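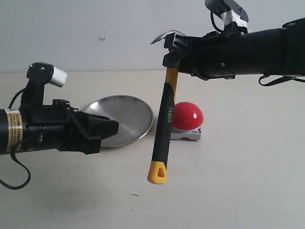
Martillo con mango de goma: opinión después de 14 meses

Compré el Hallby en la tienda Vernis para sustituir uno de madera al que se le aflojaba la cabeza. Costó 17 euros. Lo uso en casa, sobre todo para colgar cuadros, montar estanterías y clavar alguna tabla del gallinero.

El agarre es lo mejor. La goma negra no resbala con las manos sudadas y tampoco se ha pegado ni cuarteado. El remate amarillo ayuda a encontrarlo en el fondo de la caja – el anterior lo perdía cada semana.
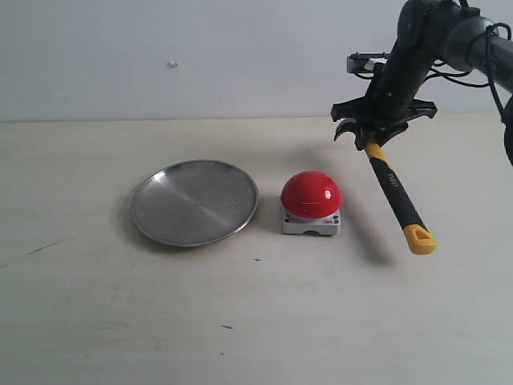

El mango, con la parte central de goma negra y el extremo amarillo.

La cabeza sigue firme. Para clavos pequeños va sobrado; para puntas largas en madera dura prefiero el Mthembu de mi cuñada Ayanda Van Wyk, que pesa más y cuesta el doble.

Pegas: las letras de la goma se leen mal y el mango es algo grueso para una mano pequeña. Tampoco me gustó el envío. Trarkport tardó 2 semanas y la caja llegó abierta por un lado, aunque el martillo no tenía golpes.

Para uso doméstico lo volvería a comprar. Para trabajar con él todos los días, miraría uno más pesado.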